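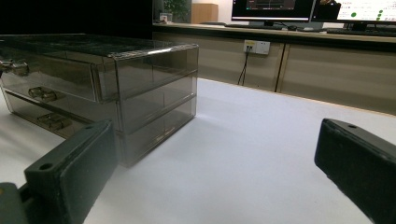 Storing Saved Seed: Report on Our Term Project

Khadija Ramadan and Taha Badawi

Our project looked at how the allotment growers of Durnerdale keep vegetable seed from one year to the next. We spoke to four growers in July and looked at where their seed was kept.

Most used paper envelopes. Busisiwe Oosthuizen keeps beans in jars in a cold pantry and writes the variety and year on each lid.
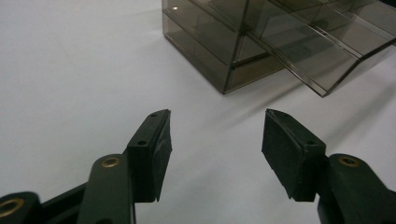
She told us that labels cause more trouble than mould. Two of her squash varieties were mixed up last spring and had to be sown together.

We then tested pea seed from two of the growers on damp kitchen paper. The seed kept in a shed came up more slowly than the seed kept indoors.
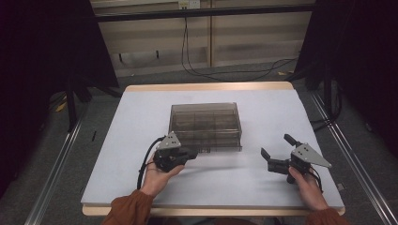 Does seed need to be kept in the dark?

Darkness helps, but the growers worried more about damp and changes in temperature.

Hajar Metwally sorts her envelopes by sowing month, and we think this is the easiest system to copy.

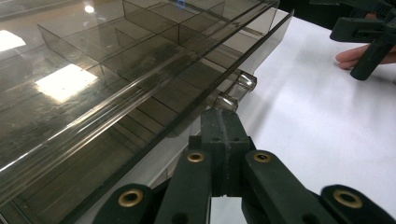 Sorting by month needs a container with sections. Shoe boxes with card dividers work well and cost nothing. A see-through plastic tray with upright dividers, like the smoky-grey one shown, would also do, but it lets light in and the floor of it shows dust and smudges. We would keep it in a cupboard and wipe it out before each season's seed goes in.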